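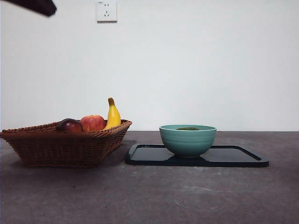 Kitchen Robot Tips: Five Weeks With the Zullus Counter Arm

I get asked about the Zullus more than anything else on this page, so I'm putting my notes in one spot. I rent mine on the Home Plan, which runs $75 a month with a $10 fee if you want the soft fingertips. Buying one outright is $2,000, and I'm not there yet!

Start with fruit. My neighbor Deirdre Lenihan went straight to wine glasses and she was sorry. Fruit is forgiving, it comes in all sorts of shapes, and you can still eat it after a clumsy practice run (my family had a lot of banana bread in March).

Go light on the basket. The first week I piled mine up like a hotel buffet and the arm kept nudging everything around. Now I keep it to a few pieces, with a banana standing up next to an apple. The banana is the easy grab. Anything sitting low behind a thick rim takes more tries, so if you have a shallower basket, use it.

Put the bowl on a tray. This is my best tip and it isn't in the manual. I like a flat black tray with a little lip and handle cutouts at the ends, and my teal bowl goes on that. When I need the counter back I lift the whole thing away in one go. Set the tray up beside the basket, close to the wall, and leave the front of the counter clear. The arm wants that room for swinging, and so do your elbows.

Pick a bowl you can see. Dark bowl on a dark tray gave me no end of misses. A lighter color fixed most of it.

Wipe the counter before you blame the machine. Mine is a dark gray that shows every smudge and scuff, and I've more or less made peace with that, but crumbs under the tray make it rock.

Cleaning the fingertips: warm water, a drop of dish soap, air dry. Don't use the scrubby side of the sponge. I ruined a pair that way and the replacements took 2 weeks.

Now the grumbles. Setup is slow – plan on a whole evening – and the app logs you out for no reason I can find. Customer service was lovely, though. I got Rawan Hamdan both times I called and she walked me through the reset without making me feel silly.

Would I keep it? For now, yes. It's slower than I am at moving an apple, and if all you want is a tidy kitchen, save your money. But my dad's hands are bad and he likes running it from his chair, so it's earning its rent at our house. Chathurika Roy wrote in to ask if it can manage grapes. Not a whole bunch, no. Single ones, sometimes, with the soft tips on and the speed turned all the way down.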